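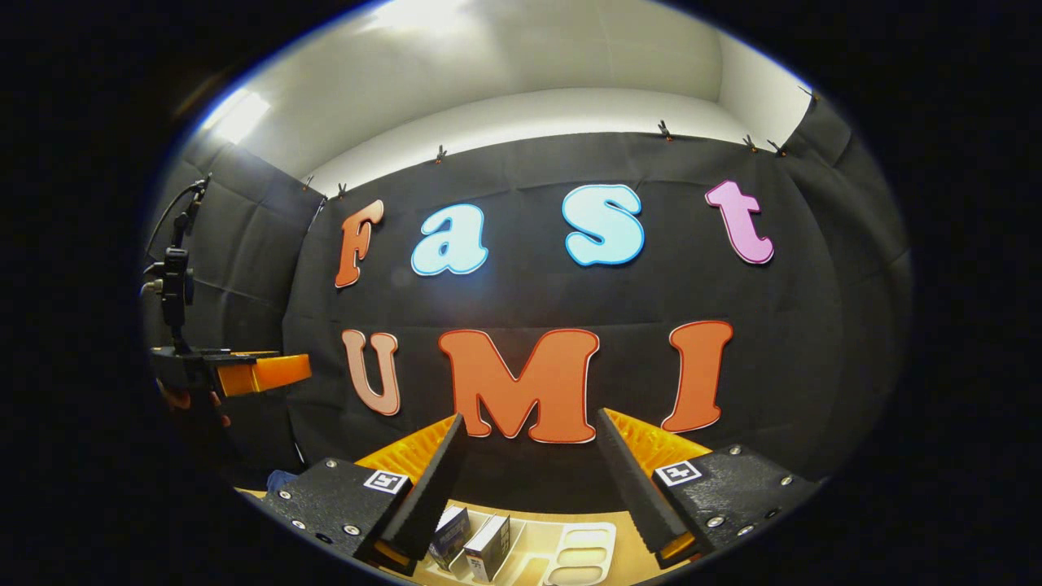 So the new Zesum single came out in March and I've had it on repeat ever since. It's the first thing Hanna Cieślak has sung lead on, and wow, her voice over that fuzzy bass!! It already has 1,848 plays on my favorite upload (maybe 294 of those are me).
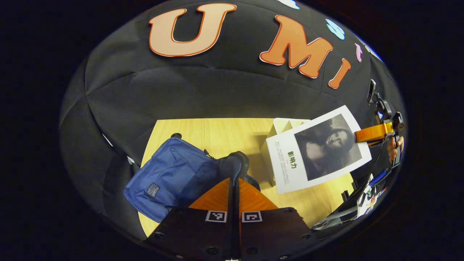 The B-side is slower, with Iman Saber on piano and hardly any drums. I'd love a sleeve for it in the colors of those orange letters on the black cloth, big and a little crooked. Album next, please!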